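Home | About the Choir | Sing With Us | Concerts | Resources for Directors | Contact

This site uses cookies to remember your preferences. By continuing to browse you accept our use of cookies. Accept | Manage settings

Speaker notes: Rehearsing a large amateur choir in a borrowed building
Kohei Hoshino, Director of Music, Mondstead Community Chorale

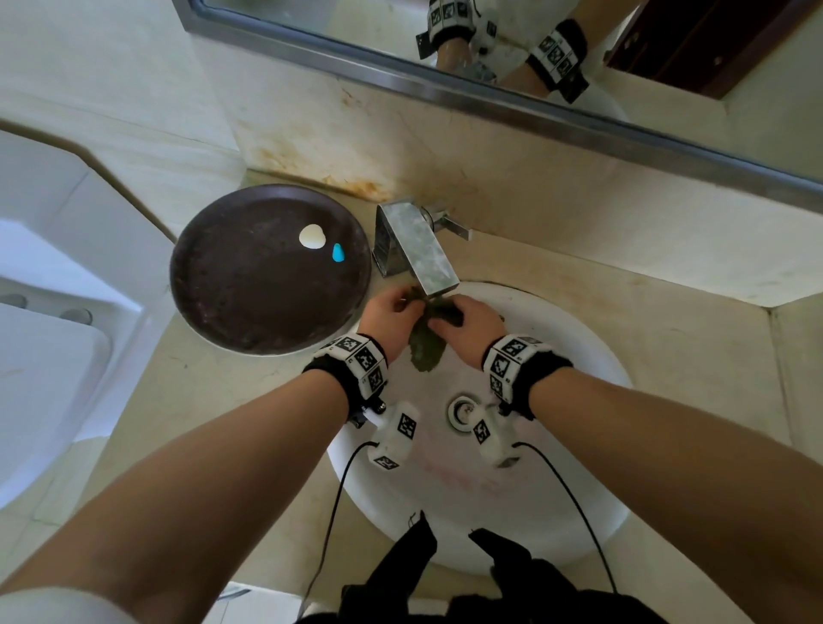

Opening

Thank the hosts at Ovthorpe and acknowledge the regional choral association for the invitation. Confirm that handouts are at the back of the hall and that the programme lists the scores referred to this afternoon.

The subject of the talk is the preparation of a large unauditioned choir in premises that it does not own. The Mondstead Community Chorale has more than 60 singing members and has never had a permanent rehearsal room. Its practice has therefore been shaped by halls, school gymnasiums and churches, each with its own acoustic, its own rules and its own key holder. Most choirs represented here are in a similar position.

Slide: The room

Directors are advised to visit a new venue before the first rehearsal and to sing in it. A clap in the centre of the floor gives an indication of the decay, though a sustained vowel at moderate volume is more informative. The Chorale's practice is to send one bass and one soprano to opposite corners and have them hold a fifth. Where the interval clouds, the seating plan is adjusted.

Parri Hall is the instructive case. The ceiling is low over the stage and high over the floor, and the tenors, who had been placed under the lower section, were forcing in order to hear themselves. Moving the whole choir forward onto the floor resolved the matter in a single evening. The stage is now used for coats.

[Pause here. Ask for a show of hands: who rehearses on a stage? Who performs on the same one?]

A carpeted room should not be rejected on that account. Singers find it discouraging, and they should be told in advance that the sound will be dry. Consonants improve markedly in such a room. The difficulty arises when a choir moves from carpet to stone for the concert without an intervening rehearsal, as tempi that were comfortable become unworkable.

Slide: The warm-up

The warm-up is limited to eight minutes. It begins with the body, proceeds to breath, and reaches pitched sound only in its second half. Directors who inherit a longer routine should shorten it by degrees, as members become attached to particular exercises and will say so.

Demonstrate the descending five-note pattern on "noo", beginning on A and rising by semitones. Invite the audience to sing. Do not take it above E for this group so early in the afternoon.

Note for altos: the pattern should be handed over at C, with the upper voices resting. Altos in community choirs are too often asked to warm up as quiet sopranos, and the lower third of their range remains unprepared when the repertoire calls for it.

Slide: Seating and sections

The Chorale sits in mixed order for the first half of each rehearsal and in sections for the second. This reverses the usual sequence. The rationale is that members arrive having looked at their parts at home, and mixed seating discloses promptly which passages have been learned and which have been assumed. Sectional work after the break can then be directed to those passages.

Some members object to mixed seating. Objections come chiefly from new singers who rely on a confident neighbour, and the concern is a legitimate one. New members are therefore paired with an experienced singer of the same part for their first two terms, and the pair remains together in both arrangements.

Slide: Repertoire and the score library

All scores are numbered and signed out. The library is held in archive boxes on a wheeled trolley, which must pass through a standard doorway; the earlier trolley did not, and the boxes were carried up the Parri Hall steps by hand for an entire season.

Refer to the Brulex catalogue system. The Chorale adopted it for its simple record of editions. Mixed editions are a recurring source of lost rehearsal time, particularly where bar numbers differ or where one edition prints the tenor line in a different clef. Directors should settle the edition before announcing the work. A member who has already purchased a copy will not readily purchase another.

On choosing works, the following observations are offered from experience. A programme for an amateur choir should contain at least one piece that is secure by the midpoint of the term. Unaccompanied music should be introduced early and left alone for a fortnight before being revisited. Works in unfamiliar languages require a speaking rehearsal, with the text read aloud in rhythm before any pitch is attempted. The Chorale gave an entire evening to this in preparing its Latvian set, and the notes were subsequently learned with little difficulty.

[If time is short, omit the Latvian recording and proceed directly to the next slide.]

Slide: Working with the accompanist

The accompanist should receive the rehearsal plan no later than the preceding evening, with starting bars marked. It is discourteous to call for "the top of the page" when the accompanist is reading from a different edition. Directors should also agree on a signal for playing parts alone, parts together and accompaniment only. The Chorale's signals are one finger, an open palm and a closed fist respectively.

Electronic keyboards supplied by venues should be tested for tuning. The instrument at one former venue had been transposed down a semitone and left there, and the choir sang in that key for most of a rehearsal before an alto with absolute pitch raised her hand.

Slide: The final rehearsal

The final rehearsal is devoted to entries, exits, page turns and the opening bars of each work. The programme is not sung in full. Singers should leave with voice in reserve. Standing order is confirmed on paper and posted at the door, and the arrangement for members who need to sit is shown on the same sheet.

The June concert will be the Chorale's first at Ovthorpe, and delegates are cordially invited. The doors open at 2 p.m.

Questions

Allow time for questions on copyright and photocopying, which are invariably raised. Refer detailed licensing enquiries to the association's office. The session chair will collect the borrowed scores at the door.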